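スレッド > 仕事場 > 家具と設備

当サイトではCookieを使用しています。閲覧を続けると、Cookieの使用に同意したものとみなします。

2/23/23 Asfaw設備メモ

吹き抜けのあるオフィスの家具配置について、続けて書く。対象は1階部分。上の中二階は手すりの点検が別件になるので扱わない。

先に用語。「通路幅」は家具の外形から外形までの水平距離を指す。椅子は引いた状態で測る。机の下に押し込んだ状態の値は図面では見栄えがするが、使用時の通路とは別の数字になる。

前回の配置図はこの点が混在していた。押し込んだ値と引いた値が同じ列に並んでいて、比較に使えない。今回から列を分けた。

椅子から始める。メッシュ張りの黒い事務椅子と、張り地のある濃いグレーの椅子を同じ部屋で併用している。型が違うと、背の高さも肘掛けの張り出しも脚の占有範囲も変わる。通路幅は一番張り出す型に合わせて取るしかない。

現行の基準は935 mm。引いた椅子の背から、後ろの家具の前面まで。荷物を持った人が横を向かずに抜けられる値としてこちらで決めたもので、法令の数字ではない。

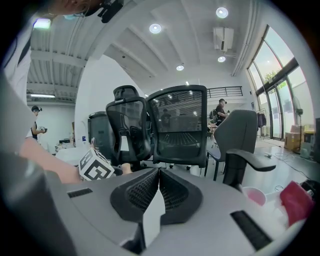
背を手前に向けたメッシュ椅子2脚。右は張り地の椅子。

メッシュの背には、後ろの物が透けるという性質がある。通路の先に何があるか、座面の向こうに人がいるかの見当がつきやすい。ヘッドレスト付きはその分だけ視線を遮るので、通路の角には置かない方針にした。

ヘッドレストは調整機構の緩みが多い部位でもある。点検は固定部を握って前後に動かし、ガタの有無だけ見る。数値は取らない。ガタがあれば「要調整」、締めても残れば「要交換」。中間の判定は作らない。

肘掛けは左右の高さを揃えてから測る。片方だけ上がっていると机の天板に当たり、椅子が斜めに入る。斜めに入った椅子は通路側に脚が出る。通路幅不足として報告された箇所を見直すと、家具を動かす前に肘掛けの調整で済んだものがいくつかあった。

座面高の記録は553 mmで固定した行がひとつある。高めの作業台で使う椅子の行で、ほかの行に転記しないこと。9月の更新時に一度、全行に写ってしまっている。

次、収納。背の高い濃いグレーの収納庫は奥に寄せてある。視線を切る家具は壁か柱の近くにまとめるほうが、吹き抜けの見通しが残る。手前に置くと、照明の影が机に落ちる時間帯が出る。

収納庫の扉前も通路として扱う。ただし条件が違い、ここでは扉を開いた状態で測る。仮置きの段ボール箱が扉前にあると測定は成立しないので、箱を動かしてから測り直す。箱込みの値を書いた紙は破棄。

壁付けの白い棚は仕切りが開放型で、扉の可動域を考えなくてよい。そのかわり奥行きを超える物を入れると前に出る。はみ出しの許容は60 mmまで。超える物は収納庫に移す。

品目の割り当ては、使う場所で決める。水まわりで使う物は水まわりの棚、配線材は配線材の棚。「空いている棚に入れる」を許すと、翌月には同じ物が別の場所に分散する。

水まわり。白いカウンターに白い蛇口という組み合わせは汚れが見つけやすい。反面、細かい白い物を置くと背景に紛れる。カウンターに常時置く物はボトル類までとし、小物は容器に入れる運用案を出した。まだ決まっていない。

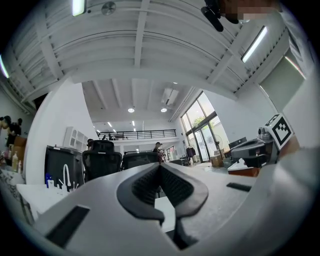 Kedir Hailu:小物の容器は賛成です。ただ、カウンターの奥に置くと蛇口の左右に手が入らなくなって拭けません。棚の下段に場所を取ったほうが掃除は早いと思います。

返信の指摘は妥当。案を修正し、容器の定位置はカウンター上ではなく棚の下段にする。カウンターの奥側は蛇口の左右とも空ける。図は差し替える。

窓側の話に移る。窓のロールスクリーンはグレー。生地の色を部屋の白に揃えるかという質問が前にあったが、揃えない。白は裏から光が当たると面全体が明るくなり、画面作業の席から見たときに視野の中で目立つ。

ガラス扉の前の床には物を置かない。原則はそれだけだが、扇風機は季節と空調の都合で例外にしている。例外の条件は、扉の可動域にかからないことと、電源コードが通路を横切らないこと。片方でも外れたら例外は取り消し。

ハンガーラックは扉の脇。上着の厚みが出るので、ラック本体の外形で測っても意味がない。服を掛けた状態の外形で測る。冬と夏で値が変わる家具はこの部屋ではラックくらいで、配置図には冬の値を載せてある。

照明。天井の直管型の器具と、吹き抜け側の丸い埋め込み灯では光の広がり方が違う。机の長辺を器具の向きに合わせると手元の影は減る。机を回すときは、通路幅と照明の向きの両方を確認する。通路幅が先。

空調機は高い位置にある。吹き出しの正面に座席を固定しない。固定席にするなら、椅子の位置で紙片を垂らして風の有無を見る。風速計は使っていない。紙片が動くかどうかで席の判断には足りる。

作業机。天板は白で統一する方向。色を揃えると、机を並べ替えても面が続いて見える。透明な容器や白い部品は見落としやすくなるので、細かい物を扱う机には濃い色のマットを敷く案も併記した。

天板の上は、使う物と使わない物を分けるところから始める。布は畳む。畳んだうえで天板の内側に収める。縁から垂れた布は袖や椅子の肘掛けに引っかかり、上に載った物ごと落ちる。

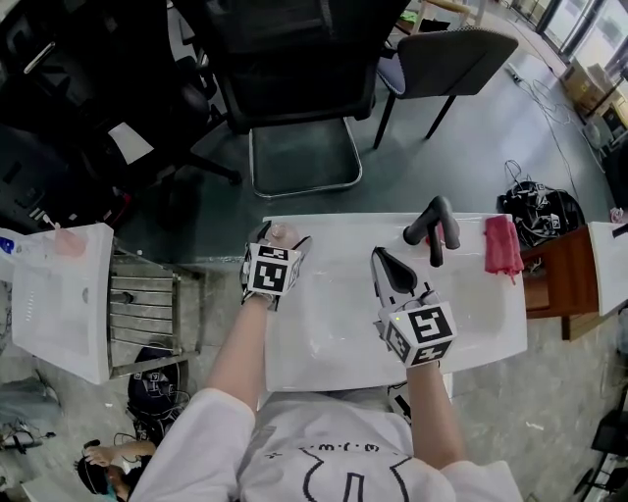
曲がった形の部品は、寝かせて置くと占有面積が増える。立てると倒れる。どちらを取るかは机の広さ次第だが、共用机では寝かせるほうを標準にしている。倒れた部品が隣の机まで転がる事例は、立て置きのときにしか記録がない。

ボトルは立てて置き、縁からは離す。軽いものほど手の甲で倒しやすい。中身の有無で扱いを変えると判断が増えるので、空でも同じ扱いにする。

机の下。床に鞄を置くこと自体は禁止していない。問題は鞄とケーブルが同じ場所に重なること。鞄を引くとケーブルも動き、上の機器に力がかかる。鞄は片側、ケーブルは反対側と決めておく。

ケーブルは束ねる前に、両端に同じ札を付ける。束ねてから札を付けると片端が特定できない。すでに絡んでいるものは、いったん全部外して床に伸ばし、使わないものを抜いてから戻す。絡んだまま結束バンドで固定しないこと。

グレーの金属フレームの机は、桟にケーブルを沿わせられる。固定には面ファスナーを使う。締め切りの結束材だと、机を移動するたびに切ることになる。切り屑も床に残る。

木製の茶色い収納は白い机の間に置くと色が浮くが、そのまま使う。高さと奥行きが合っていて、置き換える理由が色しかない。見積もりはZandbyとHerkdaleの両方から取ったが、発注は見送り。

キャスター付きの椅子は、脚の先が収納の側面に当たる。当たり傷は床に近い低い位置に集中するので、保護材を貼るならその範囲でよい。側面全体に貼ると、次に外すとき跡が広く残る。

配置図の版について。通路幅の列を分けたものが最新で、表題にBrastachの名前が入っている版は旧版。印刷して壁に貼ってあるものは旧版の可能性がある。見つけたら外して、裏紙に回さず処分してほしい。旧版の裏に新しいメモを書くと、両方が残る。

残件は、水まわりの容器の寸法、濃色マットを敷く机の指定、ハンガーラックの夏の値。容器は棚下段の内寸を測ってから選ぶ。測定は椅子を全部引いた状態の通路確認と同じ日に行う。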